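Workshop notebook – parts bench and fixture plates
December 30, 2021

Last entry for the year. Mostly the holder plate, plus floor and cables, which I keep putting off.

Carried over from October: the Cliden plates were ordered to replace the old tray where the blue parts sat in loose foam cutouts. The foam had compressed and the parts leaned. Rework on the Yeh job was all traced to parts picked up crooked and pushed in crooked. The plate gives each part a fixed place with walls on all sides, so you can set one down without looking hard at it.

Wiped the plate with a dry cloth first, then a damp one, then dry again. No solvent. The data sheet that came in the box is silent on solvents and I'm not going to find out on the good plate. There is a hairline scratch near the mounting edge that was there when it was unpacked. It's outside the area where anything sits, so I left it.

Fit check. Took a handful of blue parts from the Drusside bag and tried them in each holder in turn. They go in with a light push and come out with two fingers. One holder in the lower row is tighter than the rest. Looked at it with the loupe and there was a burr on the inside corner. Took it down with 400 grit folded over a feeler gauge, a few strokes, checked, a few more. Fits like the others now. Don't use a file on these, the walls are thin and you will take too much.

Remounted the plate on the ribbed panel. Same trouble as before: the screws want to land on a rib edge and walk sideways as they tighten. What works is to start all of them loose, press the plate flat with the palm, then go around corner to corner in small turns. Final snug by hand with the short driver. The gap behind the plate takes a 0.3 feeler at one end and nothing at the other. Good enough for setting parts down. It would not be good enough for measuring from.

Put the level on the top rail afterward. Bubble is off center but inside the lines. I shimmed one foot of the bench in October and I think the shim has squashed into the carpet. Carpet is a bad floor for this bench and I have written that before. Hard board under the feet would fix it. There is an offcut behind the Listov cabinet that is long enough. 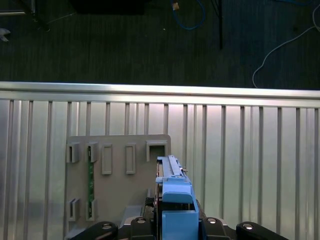

Is it worth putting the holders in the same order as the assembly steps? For the Yeh job, yes, and for anything else leave the order open. Yeh has parts that look alike from the top and the order saves checking the underside every time. The other jobs use one kind of part per run.

Labels. Tried the paper ones and they lift at the corners after a day of hands going over them. Tried the thin vinyl ones and those stay, but they don't come off cleanly. Settled on no labels on the plate itself and a printed card clipped to the left side of the bench. The card for Yeh is done. The card for Drusside is half done, file is in the shared folder under fixtures.

Stock of blue parts. Counted the Drusside bag while I had it open: 346 good, 14 set aside. The set-aside ones have flash along one edge or a short corner. Most could be trimmed, but a trimmed part sits differently in the holder and I'd sooner keep them for practice and test fits. They are in the small jar with the red lid. Please don't tip them back into the bag – it took most of an hour to sort them out. Reorder comes in lots of 200, and at the rate Yeh is going we should put that in during the first week back.

Floor and cables. The carpet behind the bench collects everything: clipped tie ends, bits of backing paper, the odd washer. Vacuum with the narrow nozzle and keep it away from the small connectors, it took a cap off one in October and I had to go through the bag for it. Long leads should be coiled loosely and hung on the hook at the end of the bench. Anything that has to cross to the stands goes flat under the carpet cover. Bought 3 more lengths of the cover, they are still rolled up and need a night under something heavy before they will lie flat.

Rail. Cleaned with the same damp cloth. It shows every fingerprint and there is no point chasing them. What matters is grit on the top face, because we rest the straightedge there and it scratches both. Brush before you rest anything on it.

Measured the reach from the stool to the far end of the plate. Comfortable if the stool is up against the bench, a stretch if it isn't. Could move the whole plate one rib over. Leaving it alone until the Yeh run is finished, otherwise the card is wrong too.

To do when we're back:
Hard board under the bench feet, then check level again
Finish the Drusside card
Reorder blue parts
Second Cliden plate: check all holders for the same burr before mounting
New short driver, the tip on this one is rounding
Ask Listov about the cabinet key, the spare doesn't turn

Plate left mounted and bench power off at the wall.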